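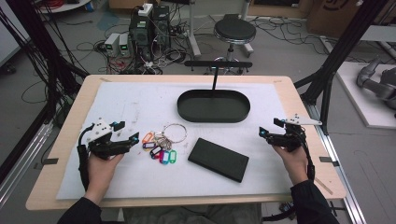
Figure 6.1 Bench with a pair of hand-held grippers in use. The work lies on a white foam sheet with black tape markers on its side edges.

Chapter 6
Setting Up and Looking After a Hand-Held Gripper Bench

Search this book Go Clear

6.1 Scope of the chapter

The previous chapter dealt with arms bolted to a base, where the position of the tool is known from the joints. A hand-held gripper has no joints behind it. The operator carries it, and its position must be worked out from sensors on the gripper, from an outside reference, or from both. Faults which would be obvious on a fixed arm can therefore pass through a whole session and be found only when the recordings are played back.

The chapter follows one bench from bare table to the end of its first service period. Sections 6.2 to 6.4 are concerned with the table, the work surface and the cables. Section 6.5 covers the checks made before a session. Repair of the jaws and replacement of the mounting plates are left to the second half of the chapter, along with the service log.

The procedures are those written by Halldóra Hjaltested for the Cuvmont training workshop, with later changes by Bent Vídalín. Where the two versions differ, the later one is given.

6.2 The table and the work surface

The table must not rock. Set it in place, press down on each corner in turn and pack any leg that moves. Do this before anything is mounted on the table or beside it, as a packed leg changes the height of every fixture already aligned to the top.

A sheet of foam is then laid over the working area. Foam serves three purposes at this bench. It protects the jaw tips when the operator comes down too hard, it stops small items from sliding, and it gives a plain background of even colour against which the items can be told apart. A white sheet suits dark items such as the tray and the flat case in Figure 6.1. It suits pale or shiny items less well, and the split ring on a bundle of key tags is a common source of glare under ceiling lights.

The sheet creeps. Each time a gripper pushes sideways against an item the foam moves a little, and it doesn't move back. Tape markers are placed on its side edges so that this can be seen. The rule at Cuvmont is that the sheet is put back on its marks whenever the error reaches 6 mm, and that the session is paused while this is done. Moving the sheet during a recording is not allowed, even between two attempts at the same task.

Foam should be replaced when it is dented in the area used most. Turning it over is acceptable once.

6.3 Placing the items

Items are placed inside the reach of both hands with the operator seated and the elbows free. Heiðrún Lauritsen's placing rule is simple enough to apply without measuring – an item which makes the operator lean forward is too far away.

Three kinds of item deserve mention, since each tests a different part of the gripper.

A tray with a raised rim tests the approach angle. If the gripper comes down too flat, the lower jaw strikes the rim before the tips close.

A thin flat case tests the tips themselves. Worn or badly fitted tips will ride up over the edge and close on nothing. If a gripper that handled the case well in the past begins to fail, inspect the tips before blaming the operator.

A bundle of tags on a ring tests the closing force. The tags fan out differently each time they are put down, and the jaws may take one tag, several, or the ring. The force should be set so that a single tag is held firmly. Setting it by trial on the whole bundle gives a value that is too high, and the tags will mark.

6.4 Cables and power

Each gripper in the arrangement described has its own cable. The cable must hang in a free loop long enough for the full range of movement, and short enough to stay clear of the foam. A cable which drags across the sheet will shift light items and will pull at the connector on every stroke.

The left and right cables are routed down their own sides of the table and must not cross in front of the operator. Halfdan Kárason, who had charge of the benches in their first year, found that crossed cables were behind most of the connector failures in his log.

Floor wiring is commonly the weakest part of an otherwise sound bench. Leads are added one at a time, each for a good reason, and are seldom taken away. The following order of work is recommended when a bench is rewired:

1. Switch off the power supplies and wait for the displays to go out.
2. Label both ends of every lead before any lead is unplugged.
3. Remove the leads that go nowhere.
4. Run power leads and signal leads apart.
5. Keep a clear path for the stool.

Step 5 is often skipped. A stool on wheels will find any loose lead within its reach, and a lead that has been rolled over may work for weeks before it fails. Power strips should be kept off the floor where possible, and never placed over a ventilation opening.

6.5 Checks before a session

Switch on and leave the bench for 30 minutes. The Boiko force sensors used at Cuvmont drift as they warm, and a zero taken too early will be wrong by the middle of the session.

With the bench warm, open and close each gripper fully with nothing between the jaws. Both should give the same reading when closed. Next, rock each mounting plate by hand. There should be no play. A loose plate produces an error that changes with the angle of the wrist, and no later correction will remove it.

Jaw tips are inspected every 500 closing cycles and changed on condition. Eyvindur Thorlacius reports one pair of Zilton tips that reached 1,391 cycles before it was changed, but the bench in question handled only soft items and the figure should not be used for planning.

Enter the zero readings, the state of the tips and the position of the sheet in the log. The form of the log is given in Section 6.9, and a completed page from the Histberg bench is worked through there.

Share this chapter
Shares 30 Comments 6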